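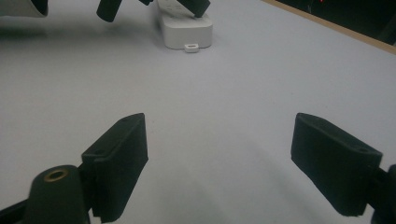
White table top going grey in patches, wood edge drying out

Asked by skarn_kitchen in Furniture and Surfaces
2 answers, 14 votes

We have a Hultska table with a matt white top and a light brown wooden edge. The top has gone dull grey where we eat and washing-up liquid doesn't shift it. It doesn't feel sticky. The edge feels rough on one side as well. I bought a cream cleaner but the label says to test it first, so I haven't used it. Can I get the white back without making it shiny, and can the edge be oiled without staining the top?

Answer from Callum Rankin (accepted, 11 votes)

Leave the cream cleaner alone. On a matt finish it rubs shiny spots and you can't undo those.

The grey is most likely a film of old washing-up liquid and grease. Mix 2 teaspoons of soda crystals into a litre of warm water, wring the cloth out well and wipe a small corner. Leave it a minute, wipe again with plain water and dry it with a towel. If the corner comes up lighter, do the rest in sections. Keep the soda off the wood as it can darken it.

For the edge, run masking tape along the white side first and press it down with a spoon. Sand lightly along the grain with 240 grit, wipe off the dust, then put on a thin coat of hard wax oil with a rag. I use Holmgren, 100 ml does several tables. Take the excess off after ten minutes and pull the tape before it sets. Lay the oily rag out flat outside to dry, don't bunch it up in the bin.

Comment from skarn_kitchen: Corner has come up a lot better, thanks. Will do the edge in September when we're back in Skarncombe.

Answer from ted_b (1 vote)

We had one like it and used Ekton wipes. It was ok. If it's worn through you won't get it back so just get a tablecloth.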